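Flooring > Carpet > Striped > Hard-wearing

Search our range... Go

Sullari striped carpet, grey
Product code 181

Sullari is a plain working carpet with a narrow stripe. We sell it mostly for offices, workshops, studios and hallways, and a fair amount goes into spare rooms at home. The stripe runs along the length of the roll.

It comes on a roll 300 cm wide. A full roll is 20 metres long, and we will cut any length from one metre upwards. Cut lengths can't be returned, so please order a sample first if you are unsure of the shade.

Grey is the colour we always have in stock. Blue and brown are made to order and take four weeks.

Fitting

Leave the carpet unrolled in the room overnight before cutting. Decide which way you want the stripe to go before you start. Along the longest wall is usual, but in a narrow room some people prefer it across. If you need to join two pieces, keep both running the same way and match the stripe at the seam — a join that is slightly out will show more on a striped carpet than on a plain one.

Sullari can be stuck down or laid loose with double-sided tape at the edges. For rooms with desk chairs or anything heavy being moved about, stick it down all over. Flelow adhesive is suitable and one tub covers a full roll. Takács edging strip fits the thickness of the carpet at doorways.

No underlay is needed on a level floor. On old boards, use the thin Indix underlay and tape the seams.

Care

Vacuum along the stripe. Blot spills with a white cloth and cool water, working from the outside in. Do not use bleach. Loose threads should be trimmed with scissors and never pulled. 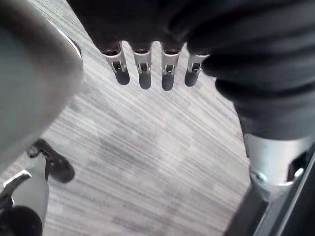
Sullari in grey stripe.

Samples

Samples are 234 mm long and show several repeats of the stripe. They are free, up to three per address, and you don't need to send them back.

Tagged: striped carpet, grey, office flooring, cut to length

Comments (4)

Ferenc Boros
Laid this in our unit in May. Went down flat after a night unrolled. The seam took me two goes.

Yamila Carrasco
Is the stripe the same on the blue one? I can only find a sample of the grey.

Boglárka Farkas
Yamila, it was the same on mine, just a bit harder to see. I had to ring them for the blue sample.

Rawiri McPhee
Good carpet for the money. Bit darker than I expected from the sample but it's a north-facing room. Would have liked a wider roll, our room is 3.4 m and I ended up with a strip along the back wall — it's under the shelves so no harm done.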